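December, morning

Iron gall ink, second batch. The first batch went gray-brown on the Brurik paper and never came up to a proper black, so I am starting over with more gall and less iron. Segundo thinks the galls were old. He may be right, they came from the bottom of the tin and a lot of them had exit holes.

New galls are from Abdel Hamid. Small, dark, heavy for their size. Crushed them in the mortar until the biggest pieces were like coarse pepper. Put them in 600 ml of rainwater with the lid on and left the jar by the radiator. It has to soak 72 hours, so I wrote the start time on the lid in pencil. Marker comes off when the lid gets handled with wet gloves, as we learned on batch one.

While that sits I sorted the dip pens. Threw out the nibs with rust in the slit. The rest went through warm water and dish soap and got dried one at a time.

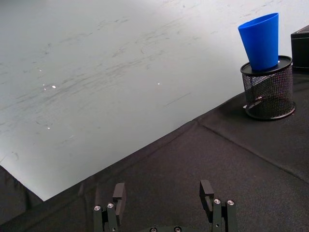
Blue cup on the mesh pen holder.

December, after the soak

Strained through muslin twice. The liquid is the color of strong tea and smells a little sour. There was a thin skin on top, which I lifted off with a spoon. Nelly asked if we should boil it down before adding the iron. I didn't, to keep the volume the same as batch one and have only the galls and the ratio to compare. If this one is too weak we can reduce the next.

Ferrous sulfate weighed on the Tomix scale. The scale drifted while I was pouring, so I tared it again and started from zero. Someone should change the battery. Dissolved the crystals in a little of the strained liquid first, then added that to the jar and stirred with a glass rod. It turned dark right away, more purple than black.
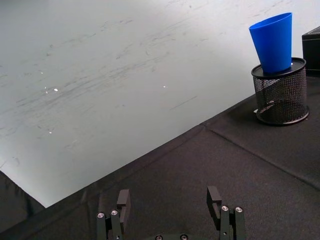

Gum arabic next. We had the Cokus powder and it clumped, same as always. Wet it to a paste in a saucer before it goes anywhere near the jar, and let it stand until the lumps are gone. I used a level teaspoon. Batch one had a heaping one and the ink sat on top of the paper and stayed tacky.

First strokes with a medium nib: pale gray going on, darkening as I watched. After 10 minutes it was darker than batch one ever got. No feathering on the Brurik sheet. Some on the cheap copy paper, mostly at the ends of strokes where the nib rested.
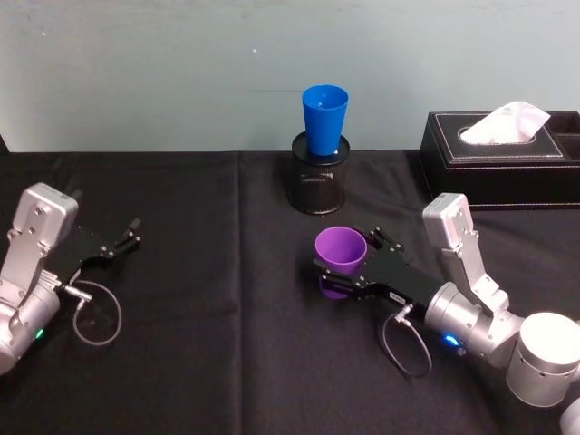
Can this go in a fountain pen?
Keep it to dip pens. The ink is acidic and drops sediment, and the feed will clog.

Filled 3 small bottles. One goes on the shelf by the window, one in the dark cupboard, and one has a clove in it against mold. Labels have the batch number and the gall source. Test strips are taped in on the next page, with the right half of each strip covered by card for the light test. Please don't lift the card to look.
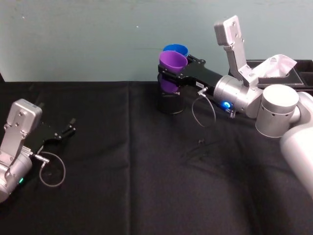

Black cloth on the table, with the stacked cups.

To do

Order more muslin, the last piece is stained past using.
Try the ink on the handmade sheets Segundo sized with gelatin. He wants to see it on the thin ones too.
Check the clove bottle for sediment and compare with the other two before shaking anything.
Nelly is writing out the same paragraph with both batches so we can put the pages side by side.
Rinse the mortar again. There was still gall dust in the lip when I put it away.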